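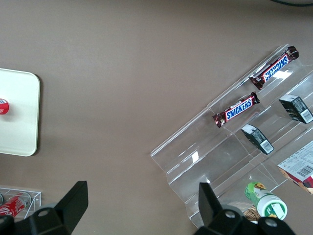 I've been back from the Wivstead ranges for a fortnight and I still catch myself planning the next trip while I'm meant to be doing the dishes! So before it all turns into one green blur, some notes on the three days we spent walking the Grendby Loop.

The loop is 37 kilometres, which sounds gentle until you look at the contour lines. It starts at the old rail siding outside Hunbridge, follows the creek through the tree ferns, and then goes up. And up. The high point is Suominen Saddle at 920 metres (not exactly Himalayan, I know, but you start down near the creek flats and your calves will keep their own records).

Zoi Stefanou and I did the first day in drizzle, and I'd choose drizzle again in a heartbeat. The whole valley smelled of wet bark and eucalyptus, the leeches were mostly polite, and we had a lyrebird scratching about beside the track for a good ten minutes, completely unbothered by two people in orange ponchos. He ran through a whipbird, a kookaburra and something that may have been a car alarm. Magic.

Camp was at the ford, on grass, with a tank and a long drop. Treat the tank water. Parvathi Kurian walked in from the northern end to meet us there and brought a lemon slice her mum had made, so she is now invited on everything I do for the rest of my life.

Day two is the one to go for. You leave the forest all at once, just past the second stile, and come out onto snow grass and grey boulders with the colour of the hills going paler and paler off to the west. The wildflowers were out: billy buttons, trigger plants, and a tiny white orchid I still haven't managed to name. If anyone recognises a ground orchid with a purple-striped lip, growing in damp moss, please leave a comment!

A few practical bits:

Park permits were $2 each at the Hunbridge general store, cash only. The store shuts at noon.

There's no reception after the siding, apart from one bar on the saddle if you stand on the flat rock.

The descent on day three is loose and steep, and I was very glad of my poles. Allow about four hours.

The track closes for burning some autumns, so check the noticeboard before you drive all that way.

We're going back in January to try the eastern spur, which leaves the loop below the saddle and follows the ridge out to a waterfall Zoi has been going on about for years. I've already bought the map and new socks.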